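Review: Korano 155 fitted sheet, brushed cotton, double

The Korano 155 was bought in September to replace a pair of polycotton fitted sheets whose elastic had failed at the corners. It has been in use since then on a sprung mattress with a thin topper, washed weekly, and swapped with a second sheet of the same model bought in the same order. Both are the pale colour, which the maker calls Chalk.

## Fabric

The cloth is a plain-weave cotton, brushed on one face only. The packet gives the weight as 155 grams per square metre, which is where the model number comes from. In the hand it sits between a percale and a winter flannelette. The brushed side is meant to face up, and the label is sewn into the foot-end hem on the underside, so orientation can be checked by touch in the dark.

Out of the packet the fabric had a slight stiffness from the finish. This was gone after two washes. Some lint came off in the first wash and collected in the machine filter; very little has come off since.

## Fit

The stated depth is enough for the mattress and topper together, with a margin left to tuck under. Elastic runs round the full hem, not only at the corners. The corner seams are overlocked and then topstitched, and the stitching is even on seven of the eight corners across the two sheets. The eighth has a short run of skipped stitches, which I closed by hand.

Fitting takes one person. The corners are not marked for long and short sides, an omission that the rival Bindmont sheet avoids with a small woven tab. On a double the difference between length and width is small enough that the wrong way round feels plausible until the third corner.

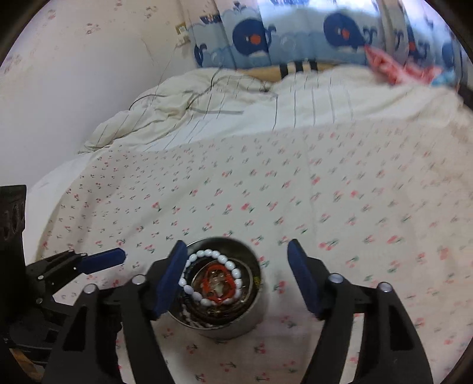
Tension across the top is good once all four corners are seated. There is some creep towards the middle over several nights — more than with the Bindmont, whose elastic is narrower but tighter — and by Friday the side nearest the door usually needs pulling down again. Sheet straps would cure this. I have not fitted any.

## Washing and shrinkage

The care label permits 60 degrees. I wash at 40 and line dry when the weather allows. Measured flat along the long seam before the first wash and again after the third, the first sheet had lost 3 cm. The second lost the same. No further change has been measured, and the depth allowance absorbs the loss.

Tumble drying on low is allowed. It leaves the brushed face softer, at the cost of creasing near the elastic. The usual fault of fitted sheets in a dryer, where everything else in the drum ends up inside one corner, is present in full.

Ironing is not needed for ordinary use. If ironed, the plain side should be uppermost, as a hot iron flattens the nap.

## Wear

Pilling has begun in the area under the feet. It is light and can be removed with a fabric comb, though it returns. Halyna Vasylenko, who has had the same sheet in a darker colour for more than 20 months, reports that the pilling levelled off after the first winter and that the colour has faded evenly. Her elastic is still sound.

There are no pulls or thin patches on either of mine so far. The hem channel has held, including at the join where the elastic ends overlap, the point at which both of the old sheets gave way.

## Alternatives

The Bindmont is cheaper, holds its position better and has the corner tab. Its cloth is thinner and unbrushed, and it feels cooler on first getting in. For summer use I would choose it. The Antoniuk fitted sheet is heavier than either and was returned, as the corners would not reach over the topper.

## Packaging and purchase

Each sheet arrives in a bag of its own cloth with a button closure. The bag is large enough to take the sheet folded by an ordinary person. Delivery took three days. One pillowcase was missing from the order and was sent on after a single email.

## Rating

Four out of five. A mark is lost for the unmarked corners and the creep. I would buy it again for the colder half of the year, in the same size and with a set of straps.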